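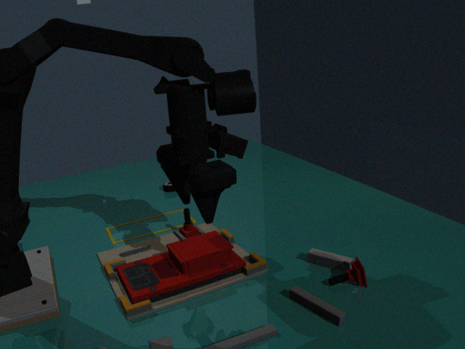
If you've ever spent an afternoon nudging joint angles by hand until the gripper finally lands over a part, this page is for you! We're going to write a hover pose for our board assembly task in the simulator, the point straight above a handle where the arm waits before it commits to going down. Get it right and the rest of the pick gets so much easier.

You'll need the Stornstead workspace checked out and the assembly task loading without errors. I'm using Cluvon as the planner, but anything that takes a target pose and returns a joint path will do.

## 1. Read the handle pose

Ask the simulator for the pose of the part you want. Ours have a red base and an upright black handle, and the origin of the model sits at the bottom of the base, so don't aim at it directly. Add the handle height first. I keep that in the task file:

```
part:
 name: handle_a
 grasp_offset_mm: 46
```

Print the result and compare it with the marker in the viewer. If the marker is buried in the base, your offset is being applied in the world frame with the wrong sign (ask me how long I stared at that one).

## 2. Check that it's upright

Parts don't always start on their feet. Take the handle's long axis in world coordinates and measure its angle from vertical. Anything over 5 degrees goes to the tipped-part routine, which approaches from the side and deserves its own page. For now, just skip those parts and log them.

## 3. Add the clearance

```
hover = grasp_pose.copy()
hover.z += clearance_mm / 1000
```

I started with a clearance of 16 and bumped it to 18 after Ansel Bellamy pointed out that the wide finger comes down awfully near the raised block on the red plate. Two millimeters, and the collision warnings went away. Lovely.

## 4. Pick the wrist angle

This is the fun part. A round handle looks the same from every direction, so the planner is free to spin the wrist however it likes, and it'll happily choose an angle that puts a finger right through the neighboring block. Sample wrist angles over a half turn, throw out the ones that collide at the *grasp* pose (not only at hover!), and keep the one closest to the arm's current wrist angle.

Yevdokiia Derkach wrote the `rank_wrist` helper for this and it's wonderfully short. Go read it.

## 5. Plan, move, look

Run the plan with the gripper open and stop at hover. Then orbit the view and check the gap between the fingers from two sides. From one side alone, a gripper that's too far back can look perfectly lined up.

If the planner gives up, print the rejected angles before changing anything else. When they're all rejected at the grasp pose, look at your collision meshes. Mine had a padded box around the corner brackets left over from the Brendmont branch.

Once hover holds up from a few different start positions, save it as `hover_a` and move on to the descent.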